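Vevard Table Flowers – README

Contents
1. Scope
2. Items
3. Folder layout
4. Sample views
5. Labels
6. Known problems
7. Terms of use

1. Scope

Vevard Table Flowers is a set of stills of artificial flowers and vases on a table, recorded for the task of putting stems into vases and taking them out again. It covers flower arranging at the level of single stems and whole bunches. Fresh flowers, soil, pots and water are out of scope.

The set holds 336 episodes. Each episode has 7 stills, chosen by hand from a longer recording. The set was put together at Zadametti and is maintained by the Cirum group.

2. Items

Items fall into three groups.

Vases: glass, in several colours and shapes. Some are smooth, others are ribbed or patterned.

Flowers: artificial only. Single stems and bunches are listed separately. A bunch is treated as one item when its stems join in a single stalk, even if it carries many blooms.

Greenery: leaf bundles without blooms, and bare stems.

Items from all three groups can be on the table together. Anything else in view (chairs, cloth, electronics) is background and carries no label.

3. Folder layout

episodes/ – one folder per episode, numbered from 001
views/close/ – stills from near the item being handled
views/table/ – stills from beside or above the table
labels/ – one text file per episode
items.txt – item names and colour terms
splits/ – train, val and test lists

The val list has 24 episodes and the test list has 48. All other episodes are in train. Stills from one episode never appear in more than one list.

4. Sample views

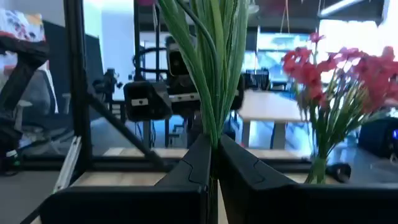
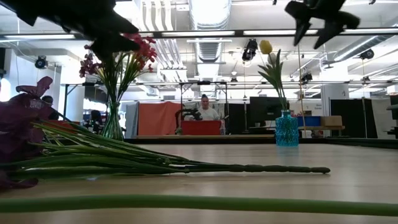 Sample stills, one close view (first) and one table view (second). Vases in these two: clear in the close view, green and blue in the table view.

5. Labels

Each line in a label file gives the still number, item name, group, colour and state. The states are:

in_vase – stem end inside a vase
on_table – item lying on the tabletop
held – item gripped, whether or not it is touching anything else
unclear – none of the above can be decided from the still

In the table view above, the dark purple bunch is on_table and the yellow tulip is in_vase. In the close view, the bundle of long green leaves is held.

Colour terms are kept short. Turquoise is filed under blue, and magenta under pink unless it stands next to a lighter pink in the same bouquet. Leaves with pale streaks are filed under green.

6. Known problems

Clear glass is hard to outline against a bright background. Box edges for clear vases should be treated as loose.

Thin leaves from neighbouring items overlap often. Where two items could not be told apart, one box covers both and the line is marked "merged".

Stems that leave the picture at both ends are labelled as greenery, as no bloom can be confirmed. A later still in the same episode may show the bloom – labels were not carried back.

The tabletop reflects coloured glass. Earlier label files sometimes counted the reflection as part of the vase. These were corrected in the July update, but cached copies may still hold the old boxes.

The tool used for drawing boxes was Moschos. Its export rounds to whole pixels, so very thin stems can end up with a box of zero width. Drop these lines or widen them before training.

7. Terms of use

Free for research and teaching. Please keep this file with any copy of the set and name Vevard Table Flowers in published work. For other uses, write to the Cirum group first. Label corrections are welcome – send the episode number, the still number and the full replacement line.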